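The Hand You Rent by the Month

Fivotitz will lend you a robot's fingers, minus the robot. Our reviewer kept a pair for two months.

By Hawi Teshome

The case arrives with foam cut so precisely that you feel you ought to be wearing gloves. Inside is a hand-held gripper with two fingers, a squeeze handle, a camera that looks down at whatever the fingers are doing, and a card that says Welcome to Brerkemora. Nothing in the case moves unless you move it. I've owned staplers with more autonomy.

Brerkemora is the subscription kit from Fivotitz, and the pitch is simple enough. You do a chore with the gripper, the camera records it, and the company turns your recordings into training data for whatever arm you plan to buy, once you can afford an arm. The basic plan asks for 1,000 recordings before it will hand over anything useful. A recording can be as short as picking up a sock. I have picked up a great many socks.

Sandrine Boyer, who looks after customers at Fivotitz and has the patience the job calls for, walked me through setup on a call. She told me to start with paper. "Everyone wants to start with eggs," she said. "Please don't start with eggs."

So I started with paper, on the floor, because my table is too small and has a lamp with opinions. The suggested exercise is to lift one sheet from a stack and put it down somewhere else. A person does this without thinking. A person holding two blocky pads on a handle does it with a good deal of thinking, much of it unprintable. The sheets slide and bend, and then they come up in threes.

By the second week I had a knack for it. You come in low, nudge the corner until it curls, and close gently. By the third week I was doing it in my sleep, according to the person who has to sleep next to me.

What the kit does well is stay out of your way. The handle is light, the squeeze is smooth, and the battery lasted through every session I had the stamina for. Uploading is a matter of one button and a long cup of coffee. The app sorts good takes from bad ones and is fairly kind about it, though it did once label an entire afternoon "hesitant."

What it does less well is age. The fingers on my kit are a dark green that looks close to black in the evening, and the pads take all the punishment. The right one now has a ragged crack along its top, as if the surface were peeling, while the left still looks respectable. Neither has a great view of itself in the mirror, but I know which one I'd rather be.
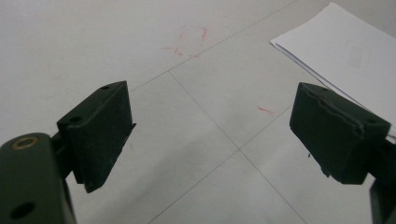 What It Costs You

Fivotitz sells replacement pads in packs of 6, and Boyer says heavy users should expect to change them. She declined to say how heavy I was. Swapping them is easy if you own the right small screwdriver, an item the precise foam has no slot for.

I also tried the Arkitz, which Böttcher rents on similar terms. It's the sturdier tool, and it weighs like it. My forearm gave up well before the software did. Böttcher's app is also stricter about lighting and refused most of what I shot after sunset. If you have a proper workshop and the wrists of a rock climber, it may suit you better. I have a tiled floor and a desk job.

The bigger question is whether any of this pays off at the far end. Fivotitz let me send my paper recordings to a demonstration arm at its office in September, and I watched over a video link as it lifted a sheet. It nudged the corner first. I felt oddly proud, and then it picked up three.

The Verdict

Brerkemora gets 4 stars out of 5, with one held back for the pads and the missing screwdriver. Rent it if you're planning on an arm and can stand your own company for long stretches. Skip it if you only want the floor tidied, a job I could have finished in roughly an hour by hand.

My kit is due back on 30th November. I have 2 pads left in the pack and haven't tried the eggs.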